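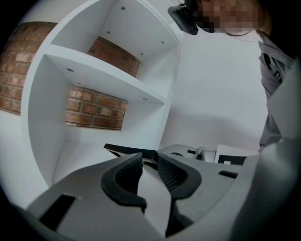

Datasets / Local records

Zulcombe Allotment Rainfall

Daily rainfall readings from the Cropper gauge at Zulcombe allotments, kept on paper by Minoru Fukuda and typed up by Kirsty Cheetham. The readings begin in July 2000.

Files
rain_daily.csv — one row per day, in millimetres
rain_notes.csv — remarks copied from the margins
sites.csv — gauge position and height above ground

Columns in rain_daily.csv
date, mm, flag, initials

Flags are blank for a normal reading, T for trace, and E where the figure was estimated from the Larkotau gauge across the valley. There are 301 rows marked E, most of them from holiday weeks. A missing day is left empty. Please don't read it as zero.

Readings were taken at 9 in the morning and belong to the day before. The early notebooks were not consistent on this and have been shifted to match.

Known problems
The gauge was moved 15 metres when the hedge came out, and totals before and after should be compared with care. Snow was melted and measured when there was time — otherwise it is missing. Notebook 5 has water damage and over a week of it can't be read.

Last changed 23 Dec 2020: fixed duplicate rows, renamed the Waltar column to initials.

Free to use. Please credit both keepers.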